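Okalora's new house rules for robot arms are out, and I read all 15 pages so you don't have to!

The short version: any arm that opens doors or drawers around people now needs 300 clean runs in simulation before it gets near a real kitchen. Teun Hermans, who led the drafting, told me the old number was 25 (yes, really) and that he'd wanted it changed since November. There's also a new bit on handles – the grip has to let go by itself if a door sticks, and you have to log every time it does.

I like it, mostly. My one gripe is that the rules say very little about how close the simulated cabinet has to be to the one in your house. Hinges get stiff, doors sag, kids hang on them. 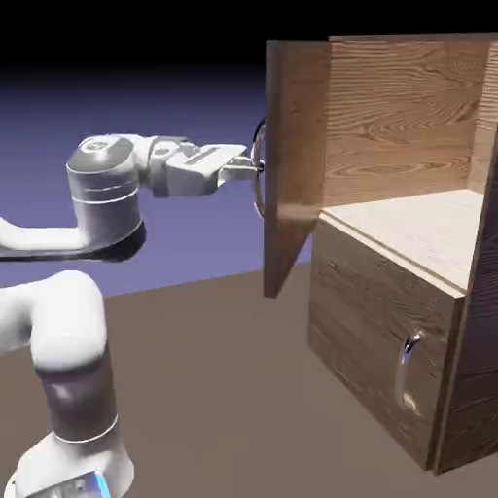
Teun says a second draft will cover worn hinges and loose handles, and he's taking comments until the end of the month. Send him your weird doors – I've already sent mine.

139 shares · 3 comments

Finn Kuhlmann: 300 sounds like a lot until you've watched one pull a knob clean off.

Vojtěch Hudec: Does this cover sliding doors too?

Preben Kragh: @Vojtěch page 9, but it's only two lines.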